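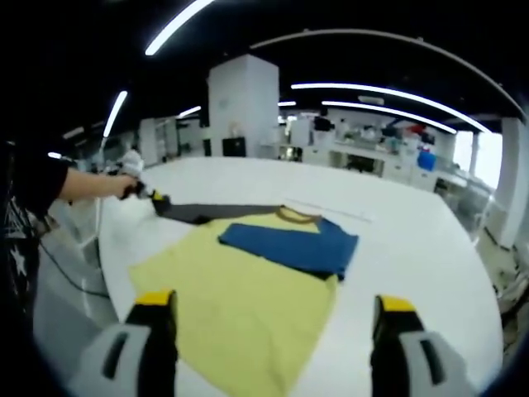 How many demonstrations of one folding task should we record before it is worth training anything?
Record 100 good ones from one person, train on these, and look at where the policy fails before you record more. The number matters less than whether the folds were all done in the same order.

I put the question and my answer at the top for people who read only the first lines. The longer version follows, with Siobhán's message quoted, as she asked several things and I answered only one of them last time.

Siobhán Moriarty wrote:
> Hello all,
>
> We are starting on garments at Skemton after a year of boxes and
> bottles, and I would be glad of advice from anybody who has done it.
> We have the choice between the hand-held grippers and driving the arms
> from the leader station. My colleagues are split. The people who like
> the leader station say that whatever you record there, the robot can
> certainly do, because the robot did it. The people who like the
> hand-held ones say they get through the shirts much quicker and their
> shoulders do not hurt in the evening.
>
> Questions:
>
> How many demonstrations before training?
>
> Should both hands always move, or can one wait?
>
> What do you do with the bad ones? Our rule at the moment is to delete
> everything where the shirt was dropped, but we are deleting a lot.
>
> And does it matter who does the demonstrations? We have two people who
> fold very nicely and four who fold like me.
>
> Thanks,
> Siobhán

Dear Siobhán, dear list,

I will take them in a different order from yours, I hope it is not confusing.

First the choice of the device. We used both at Genard, first the leader station for the whole winter and then the hand-held grippers from the spring. I would not throw away either. With the leader station you feel nothing of the cloth. You see the finger go down on the collar and you close and you hope, and half of the time you have taken two layers when you wanted one. After some weeks you learn to see it from how the cloth wrinkles, but it is slow learning, and during these weeks the recordings are full of small corrections which the policy then copies very faithfully. Ours learned to hesitate above every sleeve. It was a good imitation of me.

With the grippers in your own hands you feel the layer between the fingers, and the folding becomes almost normal folding. The price is that your arms can do things the robot arms cannot. I reach across the body, I turn the wrist over, I lean on the table. When we replayed the first set on the robot, a large part of the paths were out of reach or the two arms would have touched each other. So we made a rule to stand always at the same place, not to cross the hands, and to keep the wrists under a certain turn. We marked the standing place with tape on the floor. It sounds childish but the share of usable recordings went up very much after the tape.

My advice is to record the main body of the data by hand, and then use the leader station for a smaller set of corrections, made from the positions where the robot gets stuck. Twenty corrections from a real stuck position helped us more than another long session of clean folding.

Now the number. I wrote 100, and I know that the colleagues from Brennan said 500 on this list in January. I think we are both right. They wanted one policy for all sizes and for shirts thrown down in a heap. We wanted the shirt already flat, with the neck away from the person, and only the fold. If you begin with the heap you will need much more, and I would separate it: one task for making flat, one task for folding. They can be trained separately and they fail separately, so you know which one to repair. We lost 4 weeks by trying to do them as one.

About both hands. One can wait, and it should wait when there is nothing for it to do. We had first an idea that both should be always a little in movement, so that the policy does not learn to freeze. This was my idea and it was bad. The waiting hand must wait in a clear way, at a place you choose, open, above the table, until the other one has finished. What you should avoid is that it sometimes waits and sometimes helps at the same moment of the fold. For a sleeve we do it like this: one hand takes the cuff and pulls it out until the sleeve lies straight, the other stays open above the body of the shirt. Only when the sleeve is released does the second hand come down. The people who fold nicely at home hate this, they want to do both sleeves together in one movement. It took me some evenings to unlearn it too.

There is one exception, the long fold at the end where the hem goes up to the shoulders. There both hands must take the cloth together and lift together, or it twists. We count aloud for ourselves. Close, lift, over, down, open.

The bad ones. Please do not delete everything where the shirt was dropped! If the person dropped it, picked it up again calmly and finished, then this is one of the best recordings you have. It shows how to get out of trouble. We keep these and label them. What we delete:

recordings where the person stopped to think for a long time, if it cannot be cut out cleanly

recordings where somebody straightened the cloth with the side of the arm or with the other fingers (this happens more than you believe, the arm does it by itself)

recordings where the camera on the gripper was covered by cloth for most of the fold

everything from the first half hour of a new person

The second point is the nastiest. The recording looks perfect, the shirt ends up perfect, and the policy learns that the cloth becomes smooth by magic. You do not see it in the gripper view at all if the elbow did it. We have now one person watching the table while another one folds, and the watcher says "elbow" and presses the key. It costs a second person, I know.

Who should do it. I would take one of your nice folders for the first 100 and let the others watch. Then let this person write down the order in plain words and let everybody follow it, also the second nice folder, who will be angry about it. At the end I would like at least three people in the data, since one pair of hands has always one speed. But not before the first policy works a little. If you mix from the beginning and it fails, you cannot say what was wrong.

I would be careful also about tiredness. The folding at the end of the afternoon is faster and rounder, corners are cut. We stop after 20 shirts and change the person, even when the person says he is fine. I always say I am fine.

Some smaller things which you did not ask.

Colour. Our first shirts were all white on a white table and we thought we were making it difficult on purpose. It was too difficult. Take strong colours first. If you can get shirts where the sleeve has another colour than the body, take them for the beginning, the policy finds the sleeve much earlier in the training. But afterwards you must bring the plain ones, otherwise it searches for the coloured part and is lost without it. We made exactly this mistake and the robot tried to fold a plain grey shirt by its printed label.

Light. If you have a window near the table, record in the morning and also in the late afternoon. We had a policy which was good until three o'clock.

Finger tips. The tips on the hand grippers and on the robot must be the same material and the same age. New tips hold thin cotton much better than worn ones. We change both pairs on the same day now and write it in the log.

Washing. Shirts that were folded many times begin to fold themselves along the old lines. It makes the results look better than they are. We wash the set and shake it out before any test that we want to report.

Resetting. Decide who throws the shirt back to the start position and how. I did it always with the same movement and the starting positions were nearly all the same, which I noticed only from the plots. Now we turn the shirt by hand a bit before each start, left or right, by a list.

For the software, I do not want to start the old discussion again. We keep the recordings in Geltudier because it lets us cut a recording in the middle and keep both parts with their labels, and this is the only reason. If you already have something that can do it, stay with it. Only be sure that the time of the two grippers is the same time. Ours were apart by a small amount for the first weeks, and in the long fold one hand always lifted before the other. We blamed the person.

If it is useful I can send you our written order for the T-shirt. It is one page, in bad handwriting, and for short sleeves only. For long sleeves we have nothing that I would show. If somebody on the list has an order for long sleeves that works with two fingers per hand, I would be very thankful, especially for what you do with the second cuff when the first sleeve already lies on top of the body. We tried from the left and from the right, and both times the first sleeve came up again with it.

With kind regards,
Emanuel Lungu
Genard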